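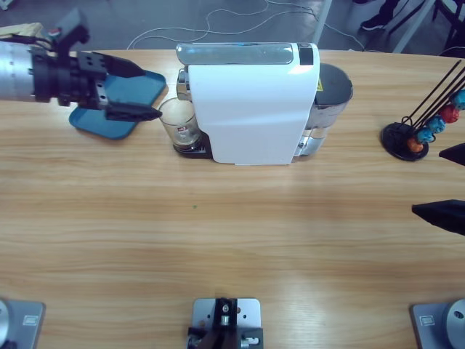 Clivska spiral capsule holder: review after a winter of daily use

The Clivska is a wire rack for aluminum coffee capsules. It has a round black base disc, a ring of thin black vertical rods set into it, and no moving parts. Capsules are dropped in from the top and stack in a single column inside the ring. I bought mine from Kirkegaard in November and have used it every day since, next to a white capsule machine with the water tank at the back right.

Capacity and loading

The packaging gives no capacity figure. The limit in practice is set by the height of the rods and by how much overhang you will tolerate at the top. Capsules go in with the wide end up and the tapered end down. Each one seats partly on the rim of the one below, and the column stays straight as long as every capsule faces the same way. Mix orientations and the column leans against the rods. It will not fall out, but the next capsule catches on the way down and has to be pushed.

Retrieval is from the top only. This is a last-in, first-out rack, and it matters if you buy in bulk. The capsules at the bottom stay at the bottom until somebody empties the whole thing. I now tip it out at each refill and put the older capsules back last. A dispenser with a bottom outlet avoids the problem but takes up more depth on the table.

Rods

The rods are not all the same height, and they splay slightly outward. The tall ones guide the capsule in and the short ones leave a gap for the fingers. With a low column you have to reach down between the tall rods to get hold of the rim, and people with large hands will not enjoy it. The tips are rounded and have not scratched anything.

I pressed each rod sideways to check for looseness when it was new and again in March. Two had a little play at the base on the second check. They can be pushed back by hand. The black finish has one worn spot, where a tall rod has been rubbing against the side of the coffee machine. That is a placement error on my part and I have moved the rack farther to the right.

Stability

Loaded, the rack is steady. Empty, it is light enough to slide when you brush past it. The underside of my base disc came without pads, so I added a ring of self-adhesive felt, and the sliding is gone. On a smooth wooden tabletop I would do this on the first day.

Color sorting

The rods hide very little, so you can see from the side what is left. My household keeps four kinds going: purple, teal-blue, red and an orange-copper one.

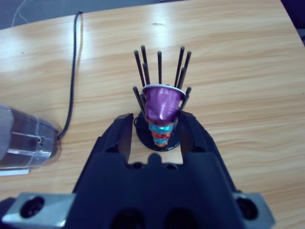 Halfdan Riis wrote in after the first version of this review to say that the single column is exactly why he gave his away. In his house two people drink different strengths, and whichever one was wanted was always third from the top. He now keeps the capsules loose in a drawer and thinks a rack of any shape is wasted table space.

For two people with fixed preferences I agree with him. The Clivska works for one drinker, or for a group that takes whatever is on top. A second rack fixes the sorting problem and doubles the footprint, at which point the Pluvatholm drawer insert is the better purchase. I used the insert for 8 months before this. It keeps every capsule within reach, but it needs a shallow drawer close to the machine, and mine is across the room.

Cleaning

Coffee dust collects where the rods meet the disc. A dry paintbrush gets it out. A cloth does not, as the rods stand too close together. I have not put the rack in the dishwasher and would not, given the joints. Wipe the disc with a damp cloth and dry it straight away.

Price

Kirkegaard charged me 3975 krónur. The Weria version, with straight rods of equal height, was 3000 in the same shop. I borrowed a Weria for a week. It holds capsules just as well, but getting the last ones out is slower, and I ended up turning it upside down over my hand. The uneven rods are worth the difference if you let the column run low. If you top up every evening, buy the cheaper one.

Summary of faults

Top retrieval only. No pads under the disc. Slight play in two rods after one winter. Narrow gap for large hands.

I am keeping it. The next check of the rods will be after the summer, and I will add the result to this page — including whether the felt ring has stayed on.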